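Equipment Planning FAQ
3 min read

What does a two-handed station cost?
Budget $1,506 per gripper. Marker cubes are quoted separately. Stellau and Salinas price in pairs only.

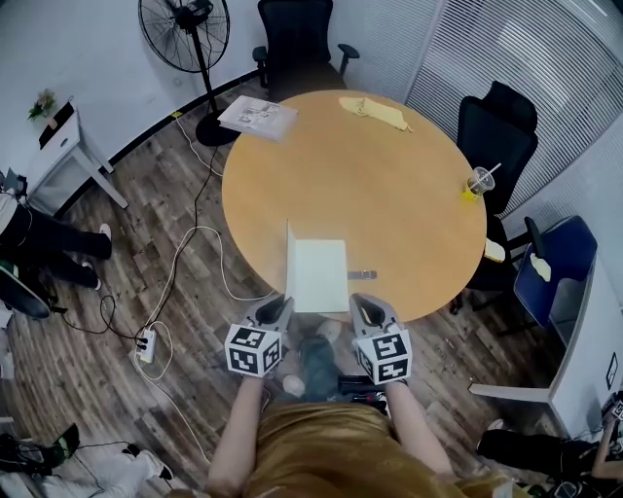

Adi Pillai

Do we need a dedicated bench?
No. An ordinary meeting table will do. Plan for outlets before furniture; a power strip and its cables take up floor space beside the table.

How long is delivery?
Up to 15 working days from Prarkau. Orders placed in January take longer.
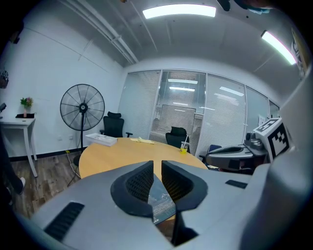 Finger pads are a consumable and belong in the operating budget. Order spares with the first purchase, under the same part number. Left and right pads are mirror-shaped, so stock both. The dark textured inner face is the surface to inspect. Kirkura sells pads at $165 per set.

Is there a minimum order?
$1,000, excluding freight.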